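Tsehay Assefa Would Like You to Stop Buying Boxes

Tsehay Assefa keeps her visitors' coats on a chair. It's the first thing I notice, because I had assumed that a woman who gets paid to tell other people where their things go would own a coat rack.

"I had one," she says. "People hung things on it."

Assefa runs Dimora, a two-person outfit in Litbridge that helps families deal with the stuff in their homes. The other person is Béla Antal, who does the driving and most of the lifting, and who declined to be interviewed on the grounds that he was parked badly. She started it after 28 years in the claims department of an insurance office, where she read long lists of what people thought they owned.

"You'd get a list after a burst pipe," she says. "Four pages. And the thing they were really upset about would be on page three, between a blender and a bath mat. It was never the television."

Her rates are modest and her opinions are free. She doesn't care for labels. She thinks the garage is where marriages go to be polite. Above all she objects to storage, by which she means the kind you buy on a Saturday with a sense of purpose.

"A client called me in July and said she was ready to get organized, she'd already been to the store," Assefa says. "So I drove over and there were the boxes, all nested inside each other, very handsome. Now she had the mess and the boxes. I told her she'd paid good money for a second problem."

The client, Etenesh Tesfamariam, tells the same story on the phone, with slightly more swearing. She says they spent the first visit on one kitchen drawer. It contained 2 potato peelers, which she defended at length.

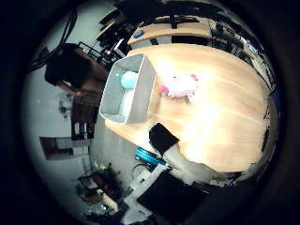

Children's things are another matter, and on these Assefa turns out to be soft. She won't let parents clear out toys while the kids are at school, however much they beg. "They'll say he never looks at it. Fine. Ask him. He'll tell you its name and where it was born." She once sat on a rug in Arolbridge for most of a morning while a five-year-old decided about a plastic horse. The horse stayed. She billed for the hour and let the rest go.

I ask whether there's a method. There are rival methods, after all, some with books attached.

"Put things down where you use them," she says. Then she thinks about it. "And own a decent trash can."

That's the lot, as far as I can make out. She was invited to give a talk at the Litbridge library last fall and filled the remaining fifty minutes with questions – mainly about spouses.

Her own house is tidy in patches. The hall closet doesn't fully close. When I ask to see inside, she offers me more coffee, and when I ask again she tells me it's wrapping paper, saved from presents going back to her first apartment.

"It's good paper," she says.

She's booked through the end of next month. Tuesday is a basement, and Béla has asked for it in writing that there is no piano.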